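Vernach Automation Training Center
July 6, 2024

1/ The Center has published its guidance on teaching garment handling to two-armed workstations. This thread summarizes the main points for partner laundries, technical colleges and others who have written to us in recent months.

2/ The guidance covers remote teaching only. An operator moves a pair of control arms, the arms at the worktable follow, and the motion is recorded together with the camera views. One complete attempt at a task is called a demonstration.

3/ The garment set for this unit consists of T-shirts and similar soft items. They are presented unfolded or crumpled, as they would be when they come out of a basket. Printed shirts are included on purpose, as a policy trained only on plain fabric tends to perform poorly on printed fabric. 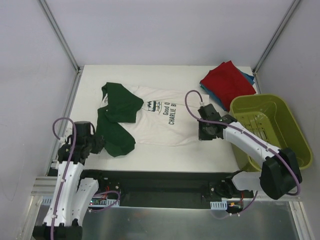
4/ Operators are asked to decide on the first grasp before they move. Hesitation is recorded along with everything else, and a policy trained on hesitant demonstrations will reproduce the pauses. Mojtaba Yazdani, who leads operator instruction, recommends a still count of two with both arms at rest and then one continuous approach.

5/ Of the 379 demonstrations submitted for the first edition, 313 were accepted. The most frequent cause of rejection was a regrasp made in haste, in which the operator released the fabric and closed on it again without first moving clear.

6/ Each arm carries its own camera close to the gripper. These views matter most in the last part of an approach, when the overhead view no longer shows the fingertips well. Operators should check before each session that the fingers are in view on both sides and that the gap between them can be seen clearly.

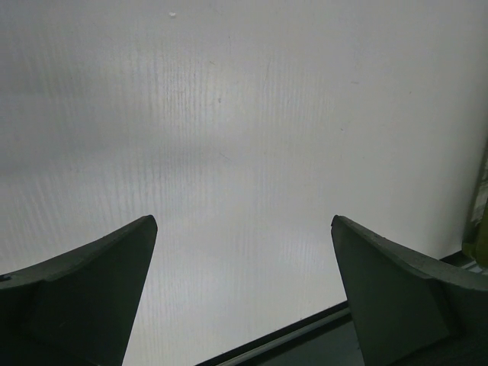

Niloufar Esfahani: We teach from the overhead view alone at Mendden and our operators find the wrist view distracting. Is it required for the operator, or only for the recording?

7/ In response to the question above: it is required for the recording. Whether the operator watches it is left to each site. Our own operators keep it on a second screen and refer to it when picking a single layer from a stack.

8/ Pale work surfaces deserve particular attention. A light tabletop can look very different from one hour to the next, and the shadow of an arm may be darker than the folds of a white garment. Sites should record under the lighting they intend to use in service, and should also include a share of demonstrations with the lighting changed.

9/ Small marks and scratches on the table need not be removed between sessions. Wear on the fingers should be noted in the session log. Fingers should be replaced when the tips no longer meet evenly, and the replacement should be entered under the same session number.
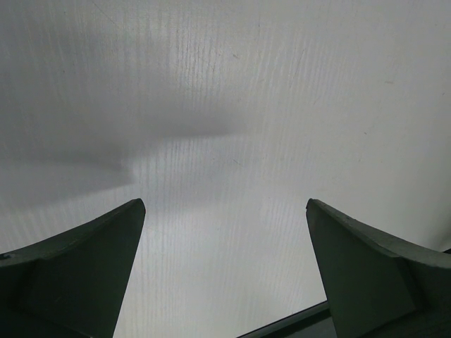 WORKING WITH TWO GARMENTS AT ONCE

10/ The second part of the guidance addresses overlapping garments. This was the subject of most of the letters we received after the spring edition, including a detailed one from Hendrik Schouten at Vass.

11/ Where one garment lies across another, the operator should separate them before any folding begins. One arm takes hold of the upper garment. The other stays close to the lower one and is ready to hold it down if it starts to travel.

12/ The lift should be slow enough for the fabric to hang. A cloth pulled sideways drags whatever is under it, and the demonstration then teaches two motions where one was intended.
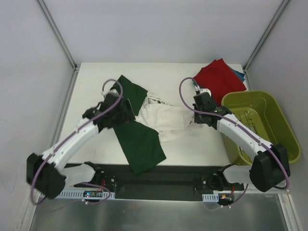 13/ Once the garments are apart, the operator may fold either one first, but the same order should be kept for the whole session. Mixed orders within a session were accepted in the first edition. They are no longer accepted.

14/ Failed attempts should be kept and labeled. A dropped sleeve followed by a clean recovery is useful training material, provided the label states where the recovery begins. Sites using the Cirnidard recording software can set this label from the foot pedal.

15/ Sessions are limited to 30 minutes per operator, followed by a break away from the controls. The limit applies to experienced operators as well.

16/ Questions on the labeling format should be addressed to Kamonchanok Somboon, and questions on operator instruction to Mojtaba Yazdani. Both may be reached through the Center's general inquiries page.

17/ The section on towels and flat linens is still under review by Hooman Ahmadpour and will be issued separately. Until then, partner sites should continue to follow the earlier version.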